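Ticket 367 – Louro policy, microwave task
Status: reopened, February 2018
Owner: Bello Akinola

The note claims hand-held gripper demos transfer with no retuning. I reran it: 30 trials, 3 clean door pulls. The 77 percent in the summary I can't reproduce.
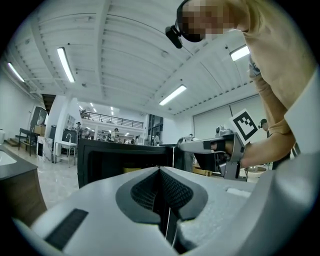
Anneliese Stöcker blames marker tracking. Maybe – but replaying her logs with the tracking corrected gave the same 3. I suspect the test kitchen was in the training set. Please send the split file before anyone closes this again.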